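Tostell says its block-sorting robot gets it right 93 times in 100. Ask what was counted

20 April 2024

A robotics lab in Zornuneck has put out a paper claiming that a robot arm can learn to sort and stack toy building blocks from far fewer lessons than usual. The headline number is 93 percent. It is a good number, and it has already turned up in two investor newsletters and on the side of the lab's booth at a trade show. Readers may want to look at page six before they get excited.

The work comes from Tostell, a small company spun out of a university group, and its method goes by the name Namia. The idea is simple enough. A person guides the arm through a job by hand, picking up a block, carrying it, putting it down. Most systems of this type want a great many of these guided runs before they can do anything useful. Namia, according to the paper, needed 300.

What it does differently is throw things away. After each guided run, the software goes back through the video from the camera near the gripper and scores every short stretch by how much it changed what the arm should do next. Long stretches of the arm drifting over a table score low and get dropped. The moments just before the fingers close score high and get shown to the system again and again. The authors say this is why it learns faster. They may be right, though the one test that would settle it, training on the same runs with nothing dropped, was done for only one of the jobs.

"We think most of what a robot is shown is filler," said Zohreh Soltani, who leads the project. "If you cut the filler, the part that's left has to be very clean, and that took us a long time to get right."

The jobs themselves are modest. The arm works at a white tabletop with a green tray split into open compartments, and the blocks are the chunky bright ones sold for small children. It is asked to pick up a named piece, put a piece in the compartment that matches its color, or add a piece to a stack. 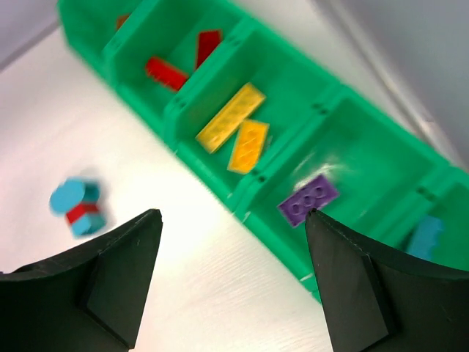
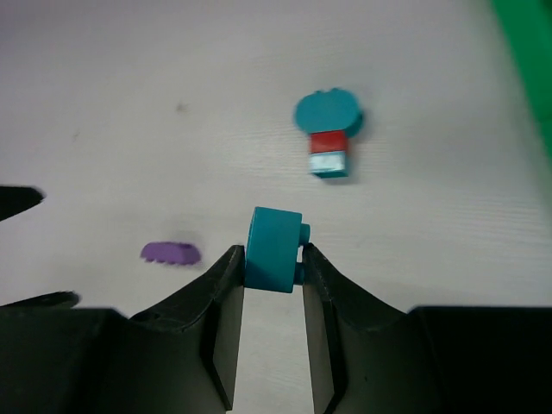
Both the blocks and the tray were the same from the first guided run to the last scored trial. That matters. The 93 percent figure comes from 100 trials of the first job, picking up a named piece, and the paper counts a trial as a success once the piece has left the table in the grip of the fingers. Where it goes after that is scored on another line.

That other line is less cheerful. When the job was to put a piece on top of a stack and let go without knocking anything over, the success rate was 56 percent. The paper reports this plainly, in a table, with no attempt to hide it. The press release does not report it at all. It says the robot "sorts and stacks with 93 percent reliability," which blends the two jobs into one claim the data doesn't support.

Asked about the wording, Soltani said she had not written the release and would have phrased it another way. She said the stacking result was still better than the lab's older system managed, and that letting go of a block cleanly is a harder thing to teach than grabbing one. The fingers tend to drag the piece a little as they open, she said, and a small drag is enough to bring down a short tower.

Siwan Eynon, an engineer who builds packing lines and has no tie to the company, read the paper at our request. He liked the scoring idea and said he could see other groups copying it by September. He was cooler on the rest.

"Picking up a hard plastic block off a flat table in good light is about as kind a test as you can set," he said. "I'd want to see it with a bag of onions. I'd want to see it after somebody has moved the lamp."

Eynon also pointed to a short paragraph near the end of the paper about trials that were "reset." If the software lost track of a piece before the arm began to move, the trial was stopped, the table was laid out again, and the attempt was not counted. The paper does not say how many times that happened. Soltani said the number was small and that the lab would add it to the next version. Until it does, the 93 percent is a rate of success among the attempts that got under way, and there is no telling how far it would fall with the others put back in.

None of this makes the method worthless. Guided runs are slow and dull to collect, and they cost money, since a person has to stand there and do each one. A way to get by with fewer would be welcome in plenty of labs, and the code for the scoring step has been posted where anyone can try it. One outside group, at the warehouse firm Shokri, says it has started to run the code on its own recordings. It has not shared any results, and a spokesperson would not say when it might.

There is also the matter of who laid out the pieces. In the paper's setup section, the same two staff members who recorded the guided runs also placed the blocks for the scored trials. People have habits. They leave a piece at the angle they know the arm likes – often without noticing – and a test can get easier that way with no one meaning it to. Having a stranger lay out the table, or drawing the positions at random, is a cheap fix. Tostell said it would consider that for its next round.

The paper has not been through peer review. The company said it has been sent to a journal, but did not name which one. Its release says Namia will be offered to paying customers "soon," for use in light assembly and parts kitting. Neither of those jobs was tested.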